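Wednesday already, how. Quick one before the bus.

So the sourdough. Third go this week and still flat as a plate. Moved the starter off the windowsill (Grekamdale in February, what was I thinking) and into the airing cupboard.

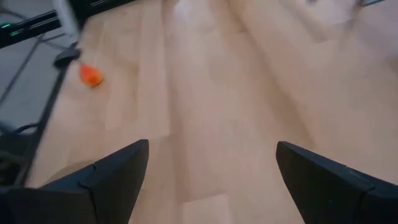 Much livelier in there. Doubled overnight. Flour is the Farkero wholemeal, 1000 g bag, which went up again, grr.
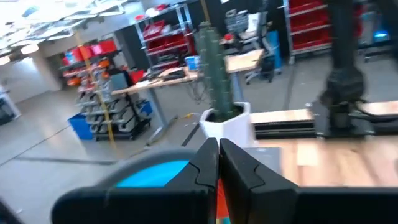
Anyway. Tried a longer prove, 2 hours extra, and forgot the salt. Of course I did. Edible toasted, with alot of butter.

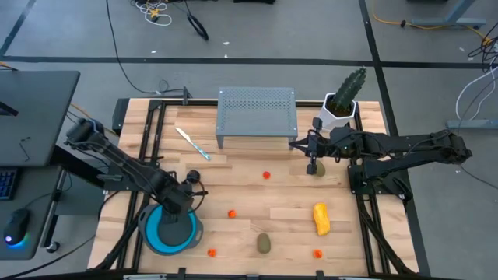

Next time: less water, salt FIRST, and stop opening the oven door to look. Might try rye as well, if the shop in Cilleden still has any.
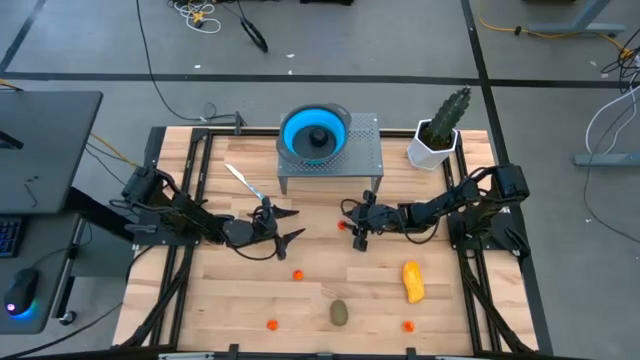

Also the bread morning at the hall is moving to May, so theres time to get one decent loaf out before then. Tips welcome, esp. about crust. Mine goes soft by teatime. Right, bus.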